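Print this page | E-mail this entry
Filed under: Workshop notebook / Kitchen line / Staffing and automation

March, entry 7

Started 6:40 a.m. in the test kitchen at Venunari. Kamrul Mridha had the overnight results open when I came in. 249 simulated runs of the cooktop job, arm model from Louro, cooktop at default layout. I have not gone through them all. Kamrul sorted them by which burner was on, and we worked from the front-left group first.

Main item today is the handover between the arm and the morning cooks. As planned now, the arm does the burner checks and knob work during prep, and the cooks keep everything that involves tasting, seasoning or deciding when a thing is done. At Drollau they tried giving the arm the whole first hour and the cooks there ended up standing behind it waiting. We don't want that. 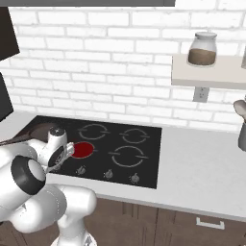 Sim view, front-left burner on, gripper at the left edge of it. Other three off.

Points from going over this with the morning crew:

-- The arm comes in from the left over the counter. That is where two of the cooks put their boards down. They would have to move to the right of the cooktop, where the counter is clear in the model. In the real kitchen that stretch is used for plating, so plating moves too. Not settled.

-- In this view the leftmost knob is behind the arm. A person standing at the same spot would not see it either. Cooks want to be able to read every knob at a glance. Ask Louro about a different rest position.

-- Gripper clearance over a lit burner. Kamrul wants a larger margin before anyone signs off. I agree. Nothing in the sim tells us what heat does to the finger pads over a full shift.

Hours: the Titurow plan takes about 2 hours a day off prep. Management wrote it up as a saving. The crew asked whether it comes off their pay and I could not answer. Sent the question up before lunch, no reply yet.

To do: rerun the front-left group with the new margin, tape out the arm's reach on the real floor, get the pay answer in writing.

Last updated: March, 4:15 p.m.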